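Small Furniture from the Erbridge House

Gallery page, last changed January 12, 1999

Most of what is on this page came out of the house in Erbridge when it was emptied in November. The big furniture went to the sale at Feditz and I did not photograph it. These are the small pieces, the ones that could be carried in one hand or under one arm, plus a few things that were kept with them. My aunt had them on tables and on top of other furniture, never on the floor.

I have put the captions in the order the pieces were unpacked. Pictures for the first group are still on the old page and will be moved over when I have space on the server. The notes are given in full so the list can be used in the meantime. Sizes are left out where I have not measured yet.

Blanket chest, pine
Lid on two brass hinges, one replaced. The inside smells of cedar but the wood is pine, so something was stored in it. Paper label on the bottom with the number 341 in pencil. I do not know what list that belongs to.

Corner shelf
Three shelves, dark stain. The lowest one has a ring from a cup or a plant pot. I have left it as it is.

Rocking chair with cane seat
The cane is good on the left and broken through on the right. Wumar Cane & Rush quoted me for a new seat and the price was more than I paid for the whole box at the family sale. It will wait.

Washstand
Missing its towel rail. The holes for it are there, 5 inches apart. If anyone has a rail from a similar stand I would be glad to hear about it.

Dining table and two chairs
The chairs do not match the table - they are a redder wood and a little too tall. They were always shown together, so I have kept them together.

Plate rack
Bought later, at the Panganiban shop, to go with the dining table. Included here because people ask about it.

Cabinet with open top shelf
Cabinets are what I look for most, and this type with a shelf, one drawer and a pair of doors is the one I like best. The finish is a warm honey brown and it has not been stripped. The shelf has slats at the back and sides, and at the moment it holds a folded blue towel with a row of books standing at the right end. The drawer front is grooved across and has one round dark knob, while the doors below have raised panels and dark upright handles. I would have expected knobs all the way down, so either the knob or the handles may be a later change - I have not made up my mind. 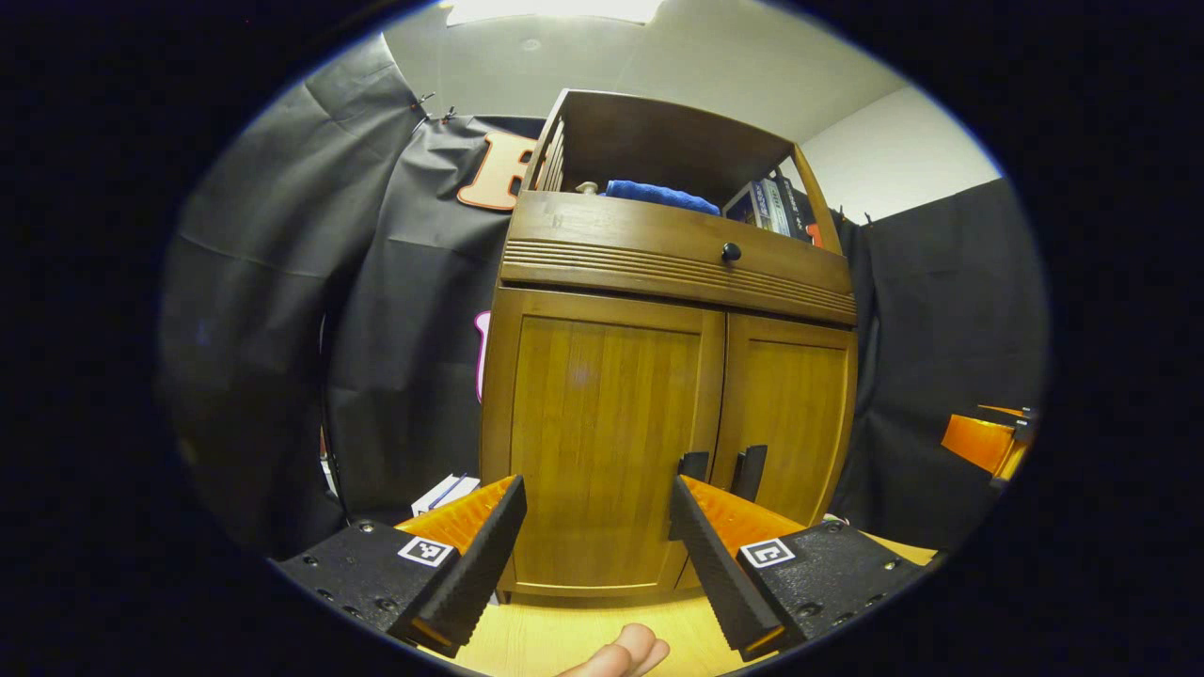

Care of the finish has been simple. A dry cotton cloth does for most of it, with a soft brush for grooves and slats. I used wax on the blanket chest and regretted it, as it went cloudy in the corners and took a whole evening to get out. For stuck drawers I rub a candle stub along the runners.

There are some 10 pieces still in boxes, mainly stools and one bed frame in parts. They will go up after the washstand is repaired. I am not selling anything from the Erbridge group, but I do trade duplicates from my other shelves, and a list is available by mail.

The counter on the old page passed 400 last month. Thank you to everyone who wrote in about the label.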